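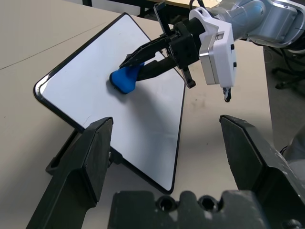

Okay, thread on why our whiteboard wiping job kept faulting last week. Two arms, one small board, a blue eraser, what could go wrong. The right arm threw a force fault 3 times in one morning, always mid-wipe. With the eraser clamped between those long black fingers, any error in the board angle goes straight into the wrist - there's no give anywhere.

Kenna Shearer pulled the log and the fault code was 2782, contact force over limit. So the arm stopped itself, good! But it stopped while still pressing, and I had to hit the e-stop and back it off by hand.

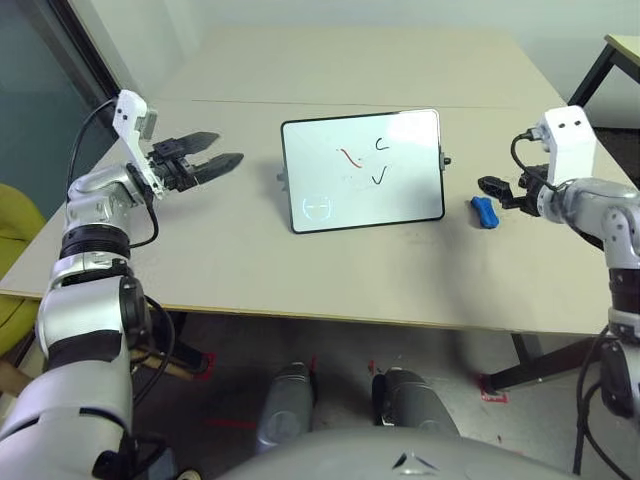 2/ What we found

The board tilts on its stand. Our planner had the tilt saved as a fixed number from December and the stand had been moved since then. The eraser thought the surface was farther back than it was, so it just kept pushing.

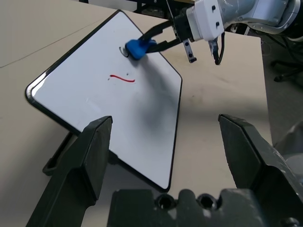
Couldn't you just raise the force limit?
We could, and Wafula Tanui talked me out of it. A higher limit means a harder shove before anything stops.

3/ The fix: touch the board lightly at 3 points, work out the angle, then wipe. Adds 6 seconds per run. Also, a force fault now makes the arm retreat before it holds. 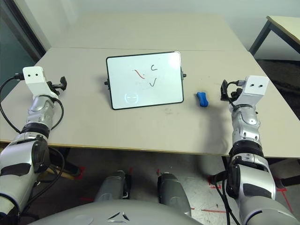
Is it safe to reach in after a fault?
Only with the e-stop pressed. A stopped arm can still be powered, and ours was.

Next up is the same check for the left arm - will post the logs when I have them.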